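Serberg Hand Controller and Teaching Software: Two Weeks In
Reviewed by Szu-yu Shih
Rating: 2 out of 5

The pitch from Serberg goes like this. You hold a grip in your hand, you move it, the arm on the screen moves the same way, and after a few rounds the software has learned the job. No code. The controller costs 385 dollars and the simulator comes with it. I teach evening classes in machine control and wanted something my students could pick up fast, so I paid for it myself.

The grip is fine. It weighs little, the trigger has a good long travel, and the cord is long enough to stand up with. Setup took 37 minutes, most of it spent on a driver that wanted to be installed twice.

Then you start teaching. The box says "a handful" of demonstrations. The manual, on a back page, says 300 for anything with contact in it, meaning pushing, wiping or closing a drawer. That is a big handful. Hoi-yan Wu and I split them over several evenings and our wrists knew it. There is a button to throw out a bad run, but it sits next to the one that saves it, and I hit the wrong one more than once.

Lag is small but you feel it when you turn the wrist. Twist fast and the arm catches up a beat later, by which time you have already corrected for a mistake it hadn't made. All of that goes into the recording.

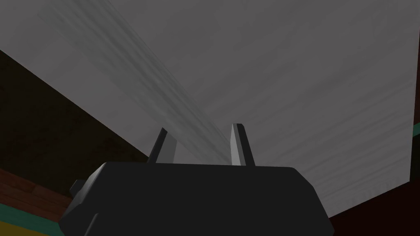
My biggest complaint is the wrist view. Serberg wants you to steer by it for close work, and for some tasks it does help. But tilt the hand up under something flat and you get a wide slab of gray overhead with faint streaks in it, two fingers pointing at it, and very little to tell you how far away it is. I kept nudging upward and guessing. A simple distance readout would fix this, and the older Marras kit had one.

Playback was mixed. The arm copied my easy moves well and copied my hesitations just as well, little pauses and all. Support (a patient man named Timothée Mallet) told me to record smoother runs. I would have liked to hear that before the first evening.

I'm keeping the grip for driving the arm by hand. The teaching side stays switched off until there's an update.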